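Trade Fair Visitors and What They Remember
Student project report, second year, Event and Tourism Management
Prepared by Wanpen Wiriya and Chalerm Phuthong
Supervisor: Rhea Ocampo
June 16, 2019

1. Background

The Nanville Gift and Travel Goods Fair is held every November in the old market hall. It is a small fair, with 69 exhibitors in the last edition, and most of the visitors are buyers from shops at stations, ferry ports and museums. The organiser wanted to know why many buyers come for one morning only and do not stay for the afternoon talks. Our group received this question as our project.

2. How we worked

We gave a short questionnaire to buyers at the exit. We printed 200 copies and received 100 of them back with all answers filled in. We also spoke with two exhibitors, Lamier and Chowdary, who sell travel accessories and souvenirs. According to the organiser, the fair had 1,476 registered visitors, so our sample is small and we must be careful with it.

The questionnaire had two pages. In our first version the questions on the second page were too long, and Mercedes Mosquera from the fair office helped us to make them shorter.
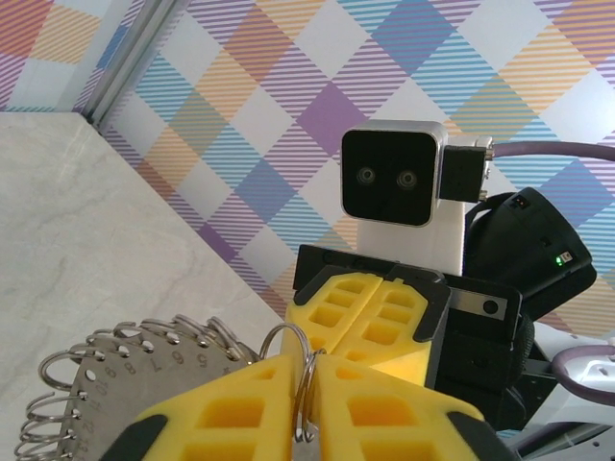 Small metal goods and key rings were the largest product group at the fair, and this had an effect on the timetable of the buyers. They told us that such items must be taken in the hand before an order is made. A split ring looks like a very simple thing, only a thin loop of coiled wire, but a buyer wants to open it, close it and compare it with the next stand. This takes the whole morning. When the talks begin after lunch, the buyers have their samples and want to go home.

3. Results

The most frequent reason for leaving early was the train. The last direct connection leaves before the final talk is finished, and the next one needs a change. The second reason was that the titles of the talks did not say clearly who should listen. One buyer wrote: "I do not know if this is for me or for the producers."

The talk by Ojārs Hunt about packaging was an exception — people stayed for it, and some stood at the back. It was the only talk held before lunch.

The exhibitors had a different opinion from the buyers. Lamier would like a shorter fair, while Chowdary prefers the present hours and asks for better signs between the two halls.

4. Recommendations

We recommend to move two talks to the morning and to write under each title for which group it is meant. The programme should also be printed on the back of the badge. We did not study the costs of these changes.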